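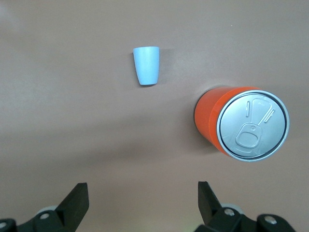

Cups go missing first, according to the owner of the Dilosdale housewares shop, who has sold small plastic ones for 194 months and owns two. "I started with a full set," she says. "I blame picnics."

Her rule for a tidy table is short: cups stand up, cans get put away. She broke it herself in May, when a can rolled off and woke the dog. "He has never trusted canned peaches again."

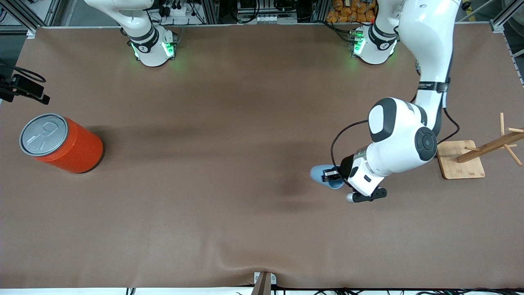
The blue cup, by the look of it, held just above the table.

Would she switch to glass? She looks at me as though I had suggested moving to Clondstead. "Glass is for people with carpets." Then she goes off to find a shelf.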